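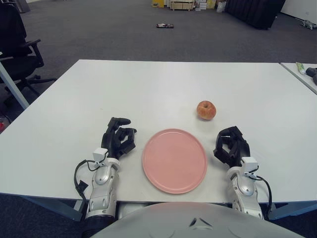 Ticket 4416 - Label printer drops every second job after driver update
Product: Dotolik Print Service
Site: Keller packing room
Opened: 2018-08-10
Priority: 2
Status: Closed, workaround in place

Reported problem
Apple crate labels sent from the Nirine stock client print once, then the next job disappears from the queue. No error on the client. The printer's status light stays green. Started after the driver went from version 41 to version 44.

Log

09:12 Confirmed from the Eide office over remote session. Sent 16 test labels as single jobs. Half printed. The missing ones show as "completed" in the queue history.

09:30 Swapped the USB cable and moved to a rear port. No change.

09:48 Sent the same labels as one batch. All printed. The fault only shows with separate jobs.

10:05 Turned on service logging. Each lost job has this line:
WARN spool handle still open, job released

The service marks the job as done before the driver has let go of the previous one.

10:20 Turned off bidirectional support on the port. Still losing jobs, but less often. Turned it back on.

10:41 Rolled the driver back to 41 and restarted the service. Sent the test labels again as single jobs. All printed. Repeated with the longer grower label - same result.

11:02 Blocked automatic driver updates on this workstation. The second packing station was still on 41 and was never affected. Blocked updates there too.

11:15 Sent service log and both driver packages to Dotolik support.

Vendor reply
Known issue with driver 44 when "keep printed documents" is on. Fix planned for the next release. Clearing that option should also work, but the site needs it on for reprints, so the rollback stays.

Follow-up
Retest when the new driver is out. Do not remove the update block before then.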